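About Fallwood

Fallwood teaches small delivery robots how to get down a street. We don't build the robots, and we don't sell them to anyone. What we make is the pile of driving they learn from: real trips on real roads, steered by a person, recorded from start to finish and then gone over by another person who knows what to look for.

We love this work! It started with Melina Psarras and Gunnlaugur Thygesen, a secondhand chassis and one very patient block of neighbors. Their first model had learned entirely from sunny mornings, and it drove beautifully until about four in the afternoon in February, when the shadows got long and it started treating every one of them like a wall. So they went back out after dinner and drove the same block in the dark. We've been going out after dinner ever since.

Our library now holds 795 finished drives, and 208 of them were recorded at night. Night is where we put most of our effort these days. Headlights wash out the pavement close up, far-off lamps float in the black, and a curb that's plain as anything at noon turns into a thin gray line (or a thick one, depending on where you are). A person handles all that without thinking. A robot needs to have been there a lot of times first.

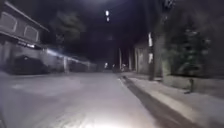 Night driving on a residential street, keeping to the right along the curb.

Every drive gets a reviewer. Mehrangiz Akbari runs that side of the house, and her team marks curbs, gutters, parked cars, posts and anything they can't name. That last label matters a great deal to us. If a shape at the end of the road is too blurry to call, we write down that it's too blurry to call, and the model gets to learn what unsure looks like. Blurry stretches stay in, too. Robots shake, and their pictures shake with them.

Faustino Galindo trains our drivers. New people spend their first 21 hours on Obura, our practice course, before they steer on a public street. He asks them to drive the way they'd walk a bike past somebody's house: steady, a little slow, ready to stop. They also record mistakes on purpose, like drifting toward the gutter and easing back, and those recoveries are some of the most useful minutes we have.

Polyxeni Makris keeps Tinimix going, the in-house tool that balances each training set so one easy street doesn't drown out all the others. She'll happily talk about it for an entire lunch.

We work out of 2 rooms on Flanach Street, with the charging racks in the back one. If you live along one of our routes and have a question about a drive, or you'd like to try steering, come by and knock. We're usually in by early afternoon and out on the road once it gets dark.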